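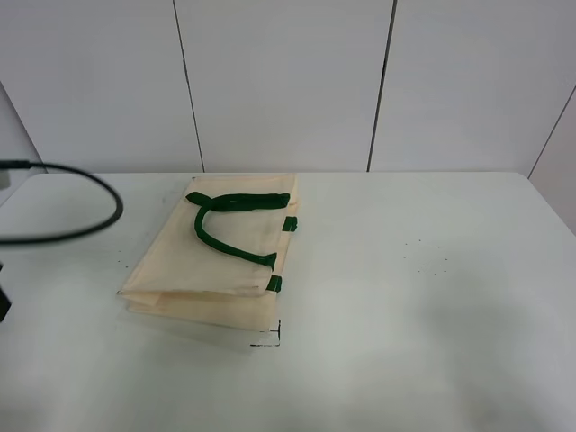
Folded tote bag with green handle

Plurthorpe Racing Helpline and Information Service
Progress report to the Gerkow Fund
Thursday, December 16, 2021
Prepared by Tariq Tanoli, project lead

1. Work since the last report

The second phase began in August. Its main task was to rewrite the printed guide for people who are new to horse race betting, and to get it into betting shops and the two racecourses that signed up in the spring. The rewrite is finished. The guide now has 47 entries and covers each-way bets, non-runners, dead heats and the deductions made when a horse is withdrawn late. The section on accumulators was cut by half after readers told us it was hard to follow.

Doležal printed the guide and delivered it on schedule. We have placed copies in 18 shops. Three more have agreed to take them but want a smaller format that fits the counter racks. Baltel is quoting for that now.

2. Helpline

Calls are mostly about settled bets that the customer believes were paid short. In most of these the bookmaker had applied the rules correctly and the customer had not seen them. We explain the rule and, where there is still a dispute, tell the caller how to complain in writing. Calls about deposit limits and self-exclusion are passed to the specialist line the same day.

Evening cover is thin. One trained adviser left in the fall and the post is still open. Saturday hours have been kept, since that is when most people call, but the line now closes earlier on Tuesdays.

3. Training for shop staff

Over half of the planned sessions have been held. The remaining ones were moved to the new year at the request of the shops. Feedback forms ask for more time on age checks and less on the history of the odds system, and the slides have been changed to match.

4. Spending

Printing came in under budget. Travel is over, mainly because sessions were held shop by shop. We ask to move the printing balance to travel. No other changes to the grant are requested.

5. Next steps

Fill the adviser post. Approve the small-format proof. Complete the postponed training sessions and send the Fund the attendance sheets with the final accounts.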